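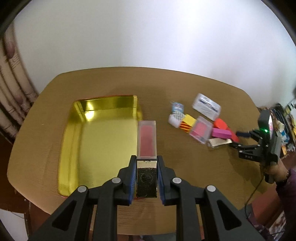 Lipstick case, gold tray and the small things on the right of the table.

Altholm table sort: the make-up and craft oddments
Gallery page 4
Posted 2025-02-07 by Catriona Lennox

The small things from the Altholm house have been the slowest part of the whole clear-out. Furniture was measured, listed and spoken for by the end of August. What was left was the contents of the drawers, and in that house the make-up and the craft supplies had been kept together for years. They went into one box when the dressing table was sold, and the box has now been tipped out on the table and gone through.

This page covers the make-up, the tape and the loose bits from that box. The sewing things have their own page and so do the buttons.

The lipstick case
Tall and rectangular, with a clear top and a black base. There is a speckled silver band where the two parts meet, and a faint round logo pressed into the front which I haven't been able to identify. The colour inside is a pinkish red. It stands up well on its own, so it can go upright in a tray with others of the same kind. Listed as lot 623.

The gold tray
Shallow metal, rectangular, with raised shiny edges. It marks easily, so please use a soft dry cloth and no spray. The plan is for it to hold the make-up once everything has been checked, and for the craft things to go somewhere else altogether. Tadhg Keogh would like to keep the tray if it isn't claimed by the family. Listed as lot 883.

The pressed powder
A clear square compact with pink powder in it. Compacts should be stored flat and closed. We have had powder break up in transit before, and it gets into everything, so a square of tissue goes inside the lid before it is packed.

The patterned tape
Black and white washi tape, one roll. It goes with the craft supplies. If the end has been lost, run a fingernail slowly round the roll until it catches, then fold the first bit over on itself.

The round container with the blue lid
Small and clear. These are handy for beads or pins and we usually run out of them, so any that come up empty are kept back for the button sort.

The plastic storage box
Translucent, with a blue and white printed label inside. Labels stay with their boxes until the contents have been written down. After that they can be thrown away.

The bright bits
The striped red and yellow cube, the yellow block, the magenta one and the red pieces beside it are all in together for now. I have put them down as 'mixed, small' on the list. If you know what any of them belong to, send me a note with the page number.

The silver tube
Metallic, lying on its side near the front. It rolls. Put it in the tray or against something.

How the sort is being done
Make-up is listed first, then tape and paper, then anything with a lid, then the rest. Used make-up isn't passed on to anyone outside the family. It is listed, offered to the cousins as a keepsake and thrown away if there are no takers – the cases can be kept even when what is inside them can't. Craft supplies in fair condition go to the Plelel group, who take part-used rolls as well as new ones.

Please don't move things between lots after they have been written up. We had this trouble with the Ó Gríofa boxes, where a tray was listed in one lot and packed in another, and it took an afternoon to find.

Asking for something
Write to Catriona with the lot number if there is one, or a short description if there isn't. Tadhg is doing the packing and will post anything that fits in a padded envelope. Larger pieces have to be collected. The full list runs to 80 lots and is in the Sirnudari folder, which everyone on the family email should be able to open. If you get a message saying you need permission, tell Tadhg and he will add you.

Previous page: Drawer linings and scent bottles
Next page: Buttons, first tin
Back to all Altholm pages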